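Home | About us | Collections | Press | Stockists | Contact

We use cookies to remember your basket and to count our visitors. By continuing to read you accept this. Accept | Settings

PRESS RELEASE

Darance opens its tableware lending service to small households

Skovirano, August 20, 2021

Darance, the tableware lending firm, will open its service to private households from September. Until now the company has lent plates, mugs, glass and table linen only to cafés, guest houses and village halls. With the new service, a person who lives alone or a family in a small flat can borrow a table setting for a birthday, for a visit of relatives or for a full season, and give it back when it is not needed any more.

The household service is called Naylor, after the street where the first storeroom of the firm was located. It begins with 180 addresses in Skovirano and the neighbouring district of Vultness. If the first months go well, Darance will add more addresses in the spring.

Each Naylor set is made for one table and not for one style. The company has learned from its café customers that people like to mix. A plain mug can stand next to a plate with painted flowers, and a patterned placemat can bring them together. For this reason the sets are not sold or lent as matching series. A customer chooses a base colour, and the staff of Darance put together the rest from the shelves.

"Many people have told us that they own one good set and are afraid to use it, and then they own a second set that they do not like and use every day," said Mervyn Sowerby, managing director of Darance. "We would like them to eat from the good one. If something breaks, it is our plate, and we have more plates."

The pieces come mostly from closed restaurants, from family houses and from small potteries that had an end of line. Everything is washed, checked for chips and photographed before it goes on the list. Pieces with a worn glaze are taken out of food use and are offered to schools for painting lessons.

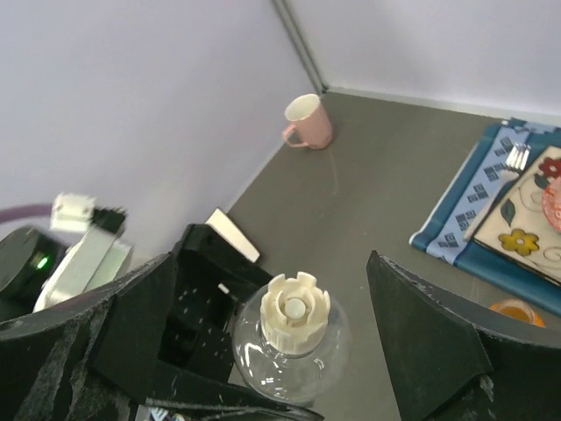 Can I choose single pieces, or must I take a full set?

Single pieces can be added to any set, up to a limit of 50 pieces for one address, but the first order must be a set.

The smallest set is for two persons and the largest is for 12. A set for two contains dinner plates, small plates, bowls, mugs, glasses, forks, knives, spoons and placemats. Serving dishes can be ordered separately. A set for children, with light cups and plates of smaller size, will follow when the firm has found enough pieces of good quality.

The price for a set for two is 4 euros a week, with a deposit of 49 euros which is paid back when the set is returned. Customers who borrow for longer than three months pay no delivery. One broken piece in each lending period is included in the price. For further broken pieces a small sum is taken from the deposit, and the amount for each piece is written on the packing list, so there should be no surprise at the end.

Sets are delivered in a flat crate with dividers. Darance asks the customers to keep the crate and to use it again for the return. The pieces do not have to be washed in a machine before they go back, but food must be removed and the pieces must be dry, as wet linen and wet wood suffer in a closed crate. All returned pieces are washed again at the storeroom.

Packing has been the largest part of the preparations. In the café business the crates are heavy and are carried by two persons, and this is not possible in a narrow staircase. The crates for households are therefore lower and have a handle at each short side. The staff have also tried several kinds of wrapping. Paper is good for plates, but it leaves small fibres in the glass, and customers of the trial period complained that they had to rinse everything before the guests came.
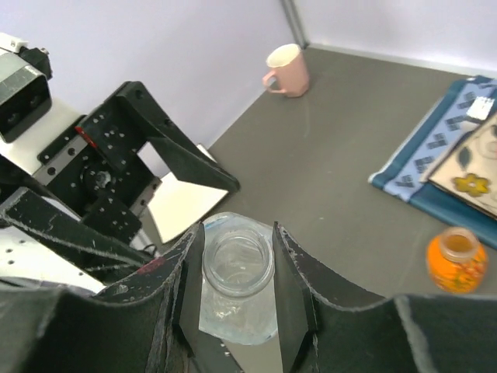
Glass will for this reason be packed separately from ceramics and always in the upper part of the crate. Jars and drinking glasses travel upright, with a divider between them, and nothing is placed inside them. Lids, where a jar has one, are packed in a bag on the side. The wrapping goes back to Darance together with the crate and is used again for as long as it is clean and whole.

"A glass is the thing that people count first when they open the crate," said Mr Sowerby. "If one is cracked, the evening starts badly. We have spent more time on this than on the plates, and I think it was right."

The trial period was held in the spring with families in Vultness. The most common wish was for more colour on the table, and the second was for a later collection time in the evening. Both have been followed. Collection is now possible until nine o'clock, and the number of coloured placemats and painted plates on the list has been increased. A wish for tablecloths could not be met this year, because the firm has no place yet to iron them.

Customers can register from the first day of September on the website or at the storeroom counter in Skovirano. At the counter it is also possible to see the pieces and to take them in the hand before ordering. Visitors are asked to come without large bags, as the passages between the shelves are narrow.

About Darance

Darance lends tableware and table linen to businesses and, from this autumn, to households. The firm has its storeroom and its office in Skovirano.

Press contact

Mervyn Sowerby, Darance, Skovirano. Photographs of the sets and a price list are sent on request.

Sign up for our newsletter and hear first about new pieces. Subscribe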